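Welcome to your Twal wood care kit! It covers boards, tabletops and the cabinet fronts around them, and one 500 ml bottle goes a long way.

## 3. Before you oil

Look at the grain first – it tells you which way to wipe. 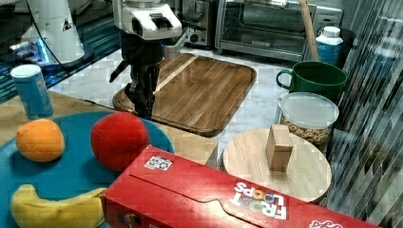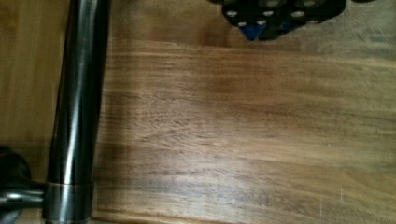
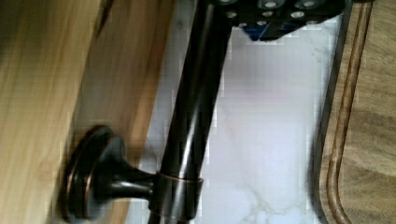
## 4. First coat

1. Shake the bottle well and pour a little Twal oil onto the Bredholm cloth.
2. Wipe with the grain in long strokes. Watch the color come up – this is the fun part!
3. Wait 100 minutes, then buff off any extra.

**Note:** Keep oil off metal handles. If you get some on one, wipe it with a clean, dry cloth.

**Caution:** Oily rags can catch fire on their own. Lay them flat outdoors to dry.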